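馄饨皮这件事,我跟自己较劲了一整个冬天

先说好,这篇不是教程,想找精确配方的朋友可以直接划走,我就是来唠叨的。

事情的起因是楼下那家小馄饨摊搬走了。我在那儿吃了好几年,加完班下了地铁,晚上十点多,老板娘还在那口大锅边上捞馄饨,热气糊得眼镜片上什么都看不见。一碗小馄饨,皮薄得能看见里头那一点点粉红的肉,汤里飘着紫菜、虾皮、蛋皮丝,再来一勺猪油,香得人没脾气。后来摊子没了,换成了一家叫 Undiseck 的奶茶店,排队排得老长。奶茶我也喝过,挺甜的,可是甜的东西在那个钟点真的救不了我啊!

那就自己包呗。馅儿我不担心,小馄饨的馅儿本来就少,猪前腿肉剁细,加点盐、白胡椒、姜水,顺一个方向搅到发黏就行。难的是皮。超市里卖的馄饨皮我买过好几种,煮出来都是一个样子:边上厚,口感像在嚼面片,汤还没喝两口就坨了。我想要的是那种一进汤就像纱一样散开来的皮,滑溜溜的,筷子都夹不住,只能用勺子舀。
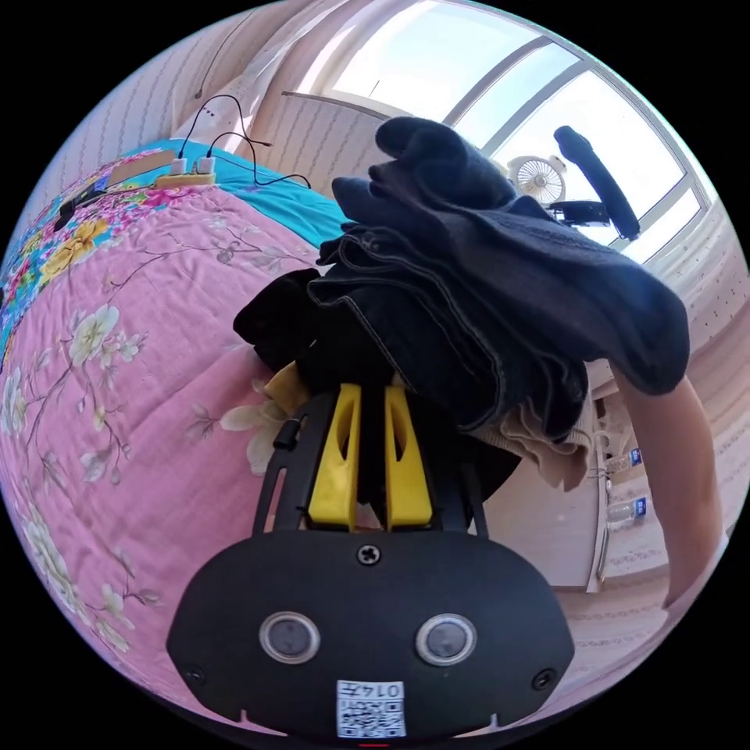
所以我就开始自己擀。第一次用的是家里包饺子剩下的普通面粉,揉得胳膊酸,擀到后来面一直往回缩,擀开一点它缩一点,跟它讲道理也没用。勉强切了一沓,下锅之后变成了一锅厚薄不均的面疙瘩。家里人很给面子地吃完了,吃完问我,晚上还有没有别的。

第二次我换了高筋粉,水少放,面团硬得像块砖头,盖上湿布放了一个多钟头再揉,这回就顺多了。面团太硬手擀费劲,我一咬牙买了台手摇压面机,牌子叫 Groleck,沉得要命,快递小哥放在门口的时候我还以为是哑铃。压面机这东西,用之前觉得多余,用之后就回不去了。从最宽的那一档开始,压一遍,对折,再压一遍,撒淀粉,调窄一档,再来。到后面面皮长得能从桌子这头拖到那头,我一个人两只手根本不够用,一边摇一边接,围裙上、拖鞋上全是粉。

说到淀粉,这里真得多说两句。防粘一定要用玉米淀粉,别用面粉!我一开始图省事用面粉撒,结果叠在一起的皮没过多久就粘成了一块,揭都揭不开,只好揉回去重来。换了玉米淀粉之后,一层一层清清爽爽,下锅汤也没那么浑。我还把淀粉装进一块旧纱布里扎成小包,往面皮上轻轻拍,比用手撒匀得多。

碱水我也试过。放一点点,皮会微微发黄,有韧劲,煮久一点也不容易破。放多了就有股味道,怎么形容呢,像小时候学校食堂的馒头。现在我固定用 50 克面粉配一小撮碱,手指捏一下那种,多一点都不放。水里再打一点蛋清进去,皮会更滑。有人说加蛋清就不是老味道了,随便吧,我家厨房我说了算。 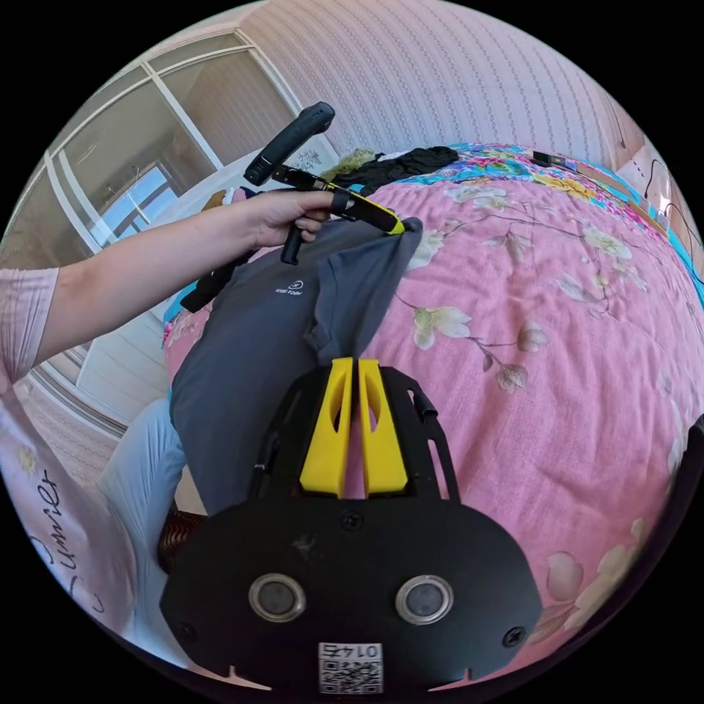

全文约2,000字 · 阅读时间2分钟

再讲讲包法。小馄饨跟大馄饨不一样,大馄饨要折要捏,讲究个元宝形,小馄饨基本上就是一抹一捏。左手托皮,右手拿根竹片(我用的是吃完冰棍洗干净的那根棍子),刮一点点肉馅往皮中间一抹,手心一收,完事。我见过馄饨摊上的人包,快得看不清手,一眨眼就是一盘。我呢,包到第三十几个的时候手心全是汗,皮都粘在掌纹里了,包出来的东西歪七扭八,有几个像揉成团的餐巾纸。不过说来也怪,越是皱巴巴的,煮出来越好看,裙边在汤里飘着,有点金鱼尾巴的意思。

馅儿真的要少,少到你会心虚的那种少。我刚开始老忍不住多放,总觉得都自己做了还抠什么肉,结果皮都熟烂了里面还没透。后来学乖了,冰棍棍子的尖上沾一点就够。

煮也有讲究。水要大开,锅要大,馄饨分两批下,别贪。下去以后用勺背轻轻推一推,浮起来再等个十来秒就捞。我有一回边煮边回消息,回完抬头一看,一锅面糊糊,心疼得我。现在煮馄饨的时候手机放在客厅,谁找我都得等着。

碗底要提前备好:一点生抽,一小勺猪油,白胡椒粉,虾皮,撕碎的紫菜,葱花。猪油是我自己熬的,熬完剩下的油渣撒点盐,还没等到馄饨出锅就被我站在灶台边吃光了。汤我不用高汤,就用滚水冲,冲下去那一下猪油化开,葱香一下子蹿上来,就是那个味道!也有朋友习惯加榨菜末,或者滴几滴辣油,都好,我冬天喜欢多放胡椒,喝完后背冒汗。

蛋皮丝我一般周末才弄,平锅抹薄薄一层油,蛋液加一点点水淀粉,小火摊开,凉了卷起来切丝。平时下班太累就省了,反正也没人来检查。

要问我做得跟楼下那家一样不一样,还是差一点。皮我觉得有八九成像了,汤总少点什么。我怀疑是她那口锅的问题,一晚上煮了那么多碗馄饨的水,面汤里自带一股醇厚,家里的小锅怎么也煮不出来。上回我试着舀了半勺煮馄饨的水兑进碗里,好像近了那么一点点,也可能是我饿了。

多包的可以冻起来,一个一个摊在撒了淀粉的盘子里,冻硬了再装袋,直接装袋会冻成一坨。我现在冷冻室的第二层全是馄饨,冰淇淋都被赶到门上去了。晚上十点多到家,烧水,冲汤,下馄饨,外套还没挂好就能吃上。

下回想试试虾肉馅的,再买点新鲜荠菜。谁家有好用的荠菜去沙办法,留言告诉我一声,我上次洗了四遍还是硌牙。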